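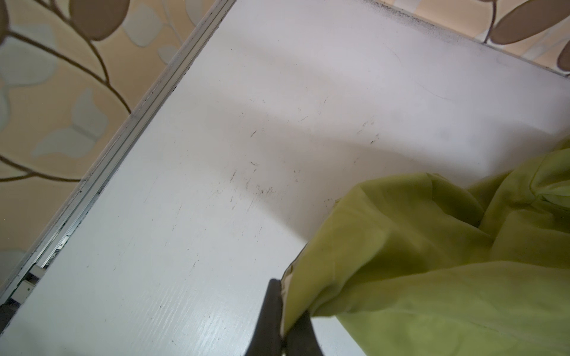 ## 4. Hanging the sliding doors (Flirna kit, both widths)

Rev. December 26, 2024 — Helmi Miettinen, Judbridge fitting desk. Replaces the old section 4 completely. Bin the old one, the roller screws changed.

Section 3 has to be finished first. Tracks up, carcass screwed to the wall, feet leveled. If the carcass still rocks go back to 3, the doors will never run right on it.

Two people for all of this. The mirrored door is heavy.

**You need**

- Phillips screwdriver, hand one. No impact driver on the rollers
- The hex key from bag C
- Spirit level, a long one if you can get it
- Vacuum with the crevice nozzle
- Dry cloth, a bit of dish soap
- Blanket or the flattened door carton

### 4.1 Before you lift anything

1. Check the opening. Wide kit is 2400 mm between the side panels, measured top, middle and bottom. More than 2 mm difference anywhere — stop, loosen the side panels, square it up again.
2. Vacuum the bottom track end to end. Drill dust packs under the rollers and you'll hear it on every pass.
3. Wipe the top track with the dry cloth. No oil, no silicone spray, no furniture polish.
4. Clean the top panel and the edge along the wall now if it needs doing. Damp cloth, drop of soap, then dry. Much harder to get at with the doors hung.
5. Lay the blanket down and put the doors on it face down.

> **Note:** Scuffs on painted panels — try soap first, then a white eraser, lightly. Scouring pads take the finish off. Touch-up pen is part 104, order from Cadiston, it doesn't come in the box.

### 4.2 Fitting the rollers

1. Bottom rollers are the ones with the adjusting screw. Top guides have the little spring arm. Don't mix them up, they do sort of fit the wrong way round.
2. Push each bottom roller into its slot until it clicks.
3. Hand-tighten the fixing screw. Then a quarter turn more. Done.
4. Wind the adjusting screws all the way in so the rollers sit as high as possible inside the door.
5. Top guides: slide in, spring arm facing the back of the door. Press the arm down a few times, it should pop back by itself.
6. Turn the door over and repeat for the second one.

> **Caution:** Spring arms snap up hard. Keep fingers off the top edge when you let go.

### 4.3 Hanging

Back door first. Always. The front one blocks it otherwise.

1. Clear the floor. Pets and kids out of the room.
2. One person each side, lift by the stiles and not by the handle strip.
3. Tilt the top of the door into the **rear** channel of the top track. Push up against the springs.
4. Swing the bottom in and lower the rollers onto the rear rail.
5. Slide it over to the left side panel. One person keeps a hand on it.
6. Same again with the front door, front channel.
7. Check each roller is actualy sitting on its rail. Look along the bottom with a flashlight.

> **Caution:** Mirrored door: gloves and closed shoes. If you see a chip on the glass edge don't hang it. Call us before doing anything else.

### 4.4 Leveling

1. Close both doors. Look at the gap between door edge and side panel.
2. Gap wider at the top: raise the roller nearest the side panel. Wider at the bottom, lower it.
3. Hex key, half a turn at a time, then look again. Clockwise raises.
4. Put the level on the stile to confirm.
5. Run each door end to end a few times. Should move with one hand, no scraping.
6. Fit the Tabrizi soft-close catches if you bought them. Their own leaflet covers it, skip the bit about pre-drilling, the holes are there already.
7. Stick the brush strips down the stiles last. Clean and dry edge or they peel off.

### 4.5 If somthing's off

| Problem | Try |
|---|---|
| Door jumps the rail | Top guide not fully in. Take the door off, redo 4.2 step 5 |
| Grinding noise | Dust in track, or roller fixing screw overtightened |
| Door drifts open | Carcass out of level. Back to section 3 |
| Doors hit each other | Both in the same channel, or top track bowed between screws |
| Handle strip loose | Press back on from the top down, rubber mallet, cloth over it |

Top track bowed on a wide kit: add a screw in the middle of the bow, pilot hole first.

Narrow kit, 1000 mm: single door only, rear channel stays empty. Skip 4.3 step 6. The spare guides in bag C go in a drawer somewhere.

Recheck the fixing screws after the first month, then whenever you hear it rattle. Shelves and hanging rail are in section 5.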